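How to keep a novena without fooling yourself

I have started more novenas than I have finished. I say so first because most pages on this subject are written by people who make it sound easy, promise results, and then ask you to forward the prayer to 20 friends. I don't trust any of that, and I would ask you not to trust it either.

A novena is nine days of prayer for an intention. You can keep one alone or with a parish. The steps below are for keeping one alone, at home, with a job and a phone that buzzes.

## 1. Pick one intention and write it down

One. If you bring a list of 16 you will spend the nine days reading the list. Write the intention in a plain sentence you wouldn't be embarrassed to read out loud. "For my brother, who is drinking again" is fine. "For peace in all hearts" is hard to pray for because it is hard to mean.

## 2. Choose a text you can stand

Plenty of novena booklets are badly written. I once bought a 25-page one at the book table in Clanham and gave up on day two, worn out by the adjectives. Read the whole text through before you begin. If a line makes you wince on Monday-morning brain, it will be worse by day six.

Skip anything that says it has "never been known to fail." The Church doesn't teach that, and a prayer that comes with a guarantee is being sold to you. The same goes for the ones that threaten bad luck if you break the chain.

If you can't find a text, say a decade of the rosary and state your intention. That is enough.

## 3. Count the days backward

If you want to finish on the eve of a feast, the eve is day nine. Count back from there and mark the first day on a calendar. For St. Anne, whose feast is July 26, finishing on the eve means starting on July 17. People get this wrong every year, me included, and then they cram two days into one and call it devotion.

## 4. Tie it to a time and a place

"Whenever I get a minute" has never worked for me. Choose a time you already keep, such as before supper or after the kids are down. Leave the text in the spot where you will say it.

I was suspicious of the prayer apps and I still am. I tried one for 7 days, and what I mostly learned was how to swipe away a reminder. If yours helps, keep it. A slip of paper taped inside a cupboard door does the same job and doesn't show you a streak.

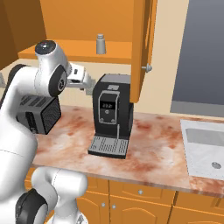 The morning offering is the easiest place to attach a novena, as long as you say it before the day gets hold of you. Mine goes with breakfast. Put the card by the coffee machine, where your hand is going to reach anyway, and read it before you push the button. Five minutes, standing up, out loud if the house allows it. Some will tell you that prayer in a kitchen lacks recollection. Maybe so, but I have been plenty distracted on my knees in a chapel.

## 5. Decide now what happens when you miss a day

You will probably miss one. Opinions differ on what to do, and I have heard all of them delivered with great confidence. Alžběta Tichý, who ran our Thursday rosary group for years, held that you simply pick up where you left off and finish a day late. I used to start over out of scruple, and that is how I managed to be on day three for most of a Lent. I now do it her way.

Missing a day doesn't cancel the others. It is not a sin either, unless you had vowed to do it, and please don't go around making vows.

## 6. Finish, then leave it alone

On the ninth day say the prayer, add a thank-you, and stop. Get to Mass or confession that week if you can. Don't roll straight into another novena to a different saint for the same thing, as if the first one had lost the paperwork.

Be slow about announcing results as well. I have seen people declare a favor granted over a parking space. I have also prayed nine days for something I badly wanted and not gotten it, and I have no neat explanation to hand you. I still keep them. The written intention goes in the back of my missal, and I read through the old ones now and then - a few I had forgotten completely.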